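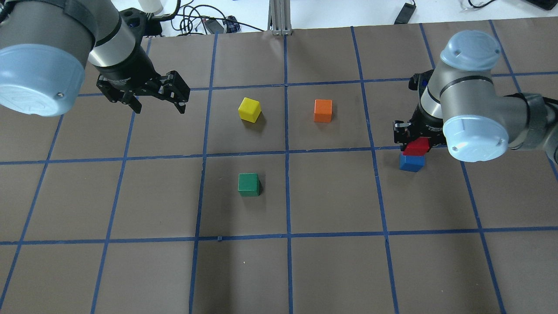
Collecting Demonstrations for a Two-Arm Stacking Task

September
By Chi-keung Kao

Print this page | E-mail this page

Background

My project this term was the data side of the Nultilus stacking work. The group already had a learning program that takes recorded demonstrations and tries to copy them. What it did not have was a decent set of demonstrations to learn from. An earlier set had been recorded on a bare white tabletop, with the cubes put down wherever the operator felt like it, and the trained policy only worked when the cubes were close to the middle. I was asked to plan a new set, record it, check it and write down how it was done so the next student can add to it.

The set is called Julov in the lab folders and I will use that name here.

Setup

The workspace is a sheet of brown paper with a grid marked on it in blue painter's tape. I chose paper because the white table gave a glare under the ceiling lights in the afternoon. The tape grid is for the person placing the cubes. Each cell has a letter and a number on the placement sheet, but nothing is written on the mat itself, as I did not want the program to pick up on labels.

The cubes are wooden, in red, blue, green, yellow and orange. Both arms carry a two-finger parallel gripper. The operator drives them from a pair of hand controllers at the next bench, and the recording software (Trutari) saves the joint positions, the gripper opening and the camera video together.

I laid the tape by eye after measuring only the two outside edges. Some strips overlap badly where they cross, and the tape has creased in places. I would measure every line next time.

The task

The full task is to build a stack of two cubes with one arm, red on top of blue, while the other colours stay where they are. The stack can be made in any cell that the arm can reach. The other cubes count as distractors and are usually placed in or near the four centre cells, where they are most likely to get in the way.

Most episodes use the right arm for the stack. The left arm is held open over the mat during these, and the operator is told to leave it alone. In the remaining episodes the roles are swapped.

Recording procedure

1. Read the next line of the placement sheet and put the cubes in the listed cells. Small rotations are fine and are wanted.
2. Bring both arms to the start position.
3. Start the recording and wait for the tone.
4. Pick up the red cube, carry it over the blue cube, lower it and open the gripper.
5. Raise the arm clear of the stack before stopping the recording.
6. Mark the episode as good, poor or failed.

Step 5 was added after the first batch. Operators (mostly me) were stopping the recording as soon as the red cube touched the blue one, with the fingers still closed. A policy trained on that batch carried the cube to the right spot and then held on to it. The release and the lift away have to be in the recording or the program has no example of them to follow.

How many episodes

I recorded 51 episodes. Of these, 40 were kept in the training set. The others were left out for the following reasons:

- the red cube was dropped on the way over
- the stack fell when the arm was raised
- the video and joint data did not line up

The failed ones have been saved in a separate folder called Chiu, in case somebody wants to use them for failure detection. I did not have time to try this.

What I changed along the way

The placement sheet was made by a short script that picked cells at random. It sometimes put the blue cube in the corner cells, where the right arm could get to it only with the wrist bent hard over. Those episodes were slow and jerky. I took the corners out of the script and recorded those lines again.

I also slowed down. My early episodes were quick, and the lowering part lasted so short a time that there were few samples in it. The lowering is the part where small errors matter most. In the later episodes I paused above the blue cube, lined up the edges and then went down slowly. Watching both kinds back to back, the later ones are much easier to follow.

The paper mat shifted twice when a gripper pushed against it. It is now taped to the table on the underside.

Results so far

The policy was trained on the kept episodes and tested in 3 cells that do not appear on the placement sheet as stacking positions. It completed the stack in 2 of them. In the third it gripped the red cube by one corner, and the cube turned in the fingers as it was lifted. I think there are too few examples with the red cube rotated, and that should be the first thing added.

I did not test under different lighting or with the mat taken away. It is quite possible that the program is using the tape lines to judge position, and a set recorded on plain paper would be needed to find out.

For the next student

The placement script, the sheets and my notes are in the Julov folder. Check the camera clock before every session. Keep the cubes in their box when not in use, as the paint marks easily and the older orange one has already been replaced.

Related reports

Hand controller mapping for the Nultilus arms
Trutari recording software: setup notes
Sorting cubes by colour with a single arm
Gripper finger wear after one term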